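회의록에는 한 줄로 적혔다. 꽃 포장 과제, 사람 시연 300회로 마감, 추가 수집 없음.

가즈에 쓰치야는 그 줄을 지우고 다시 썼다가 원래대로 돌려놓았다. 마감은 므왕기 은둥우가 정한 것이었고 틀린 말은 아니었다. 정책은 시연 200회를 넘기면서부터 성능이 거의 오르지 않았다. 곡선은 평평했고, 도린 룽구는 그 곡선을 인쇄해 냉장고 옆에 붙여 놓았다.

문제는 104번이었다.

시연 목록에서 104번을 빼고 학습시키면 로봇 팔은 종이를 잡고도 접지 못했다. 다른 시연은 어느 것을 빼도 차이가 없었다. 도린이 시드를 바꿔 네 번 돌렸고 네 번 다 같은 결과가 나왔다.

"데이터가 샜겠지." 므왕기가 말했다. "평가 세트에 같은 장면이 들어갔거나."

"확인했어요. 없어요."

"그럼 다시 확인해."

가즈에는 저녁에 혼자 남아 104번을 열었다. 시연자 칸에는 옵사 카사이라고 적혀 있었다. 나스르에서 넉 달 일하고 지난 7월에 와크빌로 옮겨 간 사람이었다. 말수가 적었고 점심을 늘 늦게 먹었다. 가즈에가 기억하는 것은 그 정도였다.
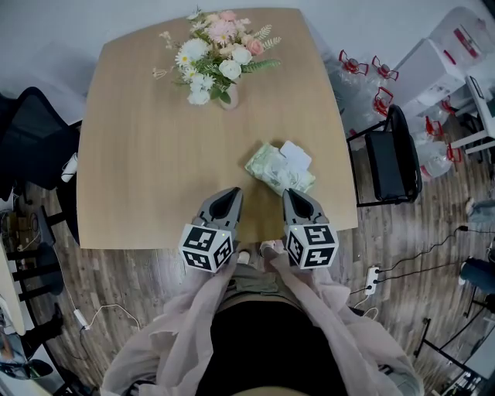 재생 속도를 4분의 1로 낮추었다. 궤적만 보면 평범했다. 접근, 파지, 들기. 그런데 들기 직전에 양쪽 그리퍼의 속도가 0이 되는 구간이 있었다. 1초가 조금 넘었다. 전처리 스크립트는 이런 정지 구간을 잘라내게 되어 있었는데, 104번에서는 손끝이 아주 조금씩 떨려서 기준값에 걸리지 않았다. 나머지 시연에서는 정지 구간이 전부 잘려 나가고 없었다.

가즈에는 스크립트의 그 줄을 주석으로 막고 학습을 걸었다. 새벽에 결과가 나왔다. 104번을 빼도 팔은 종이를 접었다. 힘 센서 값이 가라앉을 때까지 기다렸다가 접었다. 성공률은 전보다 높았다.

아침에 도린이 와서 로그를 읽었다.

"그러니까 우리가 기다리는 걸 다 지웠다는 거네요."

"노이즈인 줄 알았으니까."

"누가 짰어요, 이거?"

"내가."

도린은 더 묻지 않고 냉장고 옆의 곡선을 떼었다. 테이프 자국이 남았다.

므왕기는 열 시에 왔다. 그는 선 채로 표를 끝까지 읽고, 논문 방법 절에 이 내용을 넣으라고 했다. 전처리 비교 실험도 붙이라고 했다. 그러고는 민두보브 쪽에 보낼 자료의 제출을 한 주 미루겠다고 했다. 가즈에가 예상한 것보다 짧은 대화였다.

오후에 가즈에는 옵사에게 메일을 썼다. 104번을 찍던 날 왜 멈췄는지 물었다. 쓰고 나니 이상한 질문 같아서 두 문장을 덧붙였다가 하나를 지웠다.

답은 이틀 뒤에 왔다.

그날은 잘 기억이 안 납니다. 다만 저는 종이를 잡으면 종이가 자리를 잡을 때까지 좀 두는 편이에요. 어머니가 꽃집을 하셨는데 그렇게 하셨어요. 다른 시연에서도 그랬을 텐데, 104번만 그랬나요?

가즈에는 옵사의 다른 시연 원본을 찾아 하나씩 열었다. 전부 멈춰 있었다. 길이는 조금씩 달랐다.

그녀는 답장 창을 열어 두고 감사의 글에 옵사의 이름을 넣었다. 철자를 한 번 확인하고, 다음 학습을 걸었다.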